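Gudex House short-stay rooms
Bedroom and linen inspection checklist, with comments
Room 13. April round. Start 10:40 am.

Ratings: S = satisfactory. A = attention needed, room may stay in use. F = fail, close room until fixed. N/C = not checked this round.

Section 1. Access and floor

1.1 Door opens fully and latches: S
1.2 Walking path from door to bed clear: S
1.3 Floor covering flat, no lifted edges: S
1.4 Night light working: A
Comment: Globe flickers when first switched on. Replacement to be drawn from stores. The fitting itself is sound.

Section 2. Blankets, covers and loose cloth

2.1 Fabric free of tears and pulled threads: S
2.2 Hems and edge stitching intact: S
2.3 Care label attached and legible: A
2.4 Print and dye stable, no transfer to sheet: S
2.5 No pins, clips or sharp objects left in folds: S
Comment: Item 2.3 covers the pink printed cover. The label is attached but the wash symbols have faded. The supplier, Cestico, lists the item as warm wash, low tumble, and the linen register has been marked to match. Do not cut the label off. If the symbols cannot be read at the next round, sew a replacement label beside the old one. 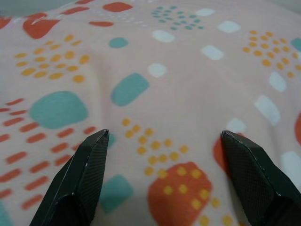

Item 2.5 is done by hand. Open the cover to full width, run a flat palm along each hem, then turn it and repeat on the reverse. Shaking the cover does not satisfy this item. Check the corners last, as clips from the drying line tend to stay there.

2.6 Folded size suits shelf: S
2.7 Spare cover held in linen cupboard: A
Comment: Spare is on the shelf but not tagged with the room number. Tag before the next changeover.

Section 3. Bed and mattress

3.1 Frame joints tight, no movement under load: S
3.2 Slats seated, none cracked: S
3.3 Mattress protector fitted under sheet: S
3.4 Sheet fitted at all corners: S
3.5 Bed top height above floor: 460 mm, S
3.6 Gap between bed and wall: S
Comment: Frame is the Vasiliauskas single. Bolts at the head end were checked with the hex key kept in the tool drawer and needed no adjustment. The centre slat has a repair plate from a previous round, still firm. Under item 3.6 the bed must either touch the wall or stand far enough away to vacuum behind. Anything between the two is to be recorded as A.

Section 4. Electrical and cables

4.1 Power boards in date for test and tag: N/C
4.2 Power boards off the floor: S
4.3 Cables tidy and clear of bedding: A
4.4 No cord hanging within reach of a pillow: S
4.5 Outlets and cover plates undamaged: S
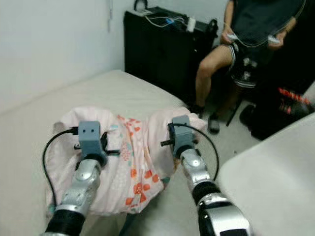
Section 4 was inspected from the bed side first, then from the corner. The test tag could not be read without moving the board, so 4.1 carries over to the electrical round. The power strip on top of the tall black cabinet is acceptable for height, but the white and blue cables lying with it are tangled and have to be separated before the item can be closed. Use hook-and-loop ties, not wire ties. The black cord on the wall above the cabinet should be clipped along its length, with clips no further apart than 17 cm. Keep the top of the cabinet free of folded linen at all times.

Section 5. Storage

5.1 Cabinet stable when doors are opened: S
5.2 Cabinet fixed to wall: A
5.3 Heavy items on lower shelves: S
5.4 Lidded tubs closed and labelled: S
Comment: Bracket for 5.2 is on hand but not fitted. Tubs in the linen cupboard are Plastura, stacked no more than two high. One lid has a hairline crack and can stay in service for dry linen only.

Section 6. Linen handling at changeover

6.1 Used linen bagged at bedside, not carried loose: S
6.2 Clean linen kept off the floor: S
6.3 Cloth checked by touch for damp before storage: S
6.4 Lint and pilling within limits: S

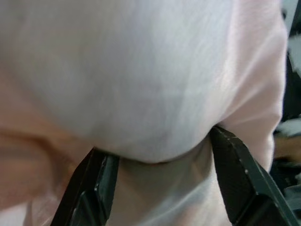 For 6.4, rub the cloth lightly between thumb and finger at the middle and at one edge. A soft nap is normal on brushed items and is not a defect. Rate A where pills can be felt as separate lumps, and F where the weave has thinned enough to show light. Launder an A item once on its own and check it again before moving it to rags.

For 6.3, check the thickest part of the fold. Return the item to the dryer if there is any doubt.

Items to carry forward: 6
1.4 Replace night light globe
2.3 Recheck care label
2.7 Tag spare cover
4.1 Test and tag date
4.3 Separate and tie cables
5.2 Fit cabinet bracket

Room status: open, no F ratings recorded.
Finish 11:25 am. File copy to the linen register, behind the sheet for Room 12.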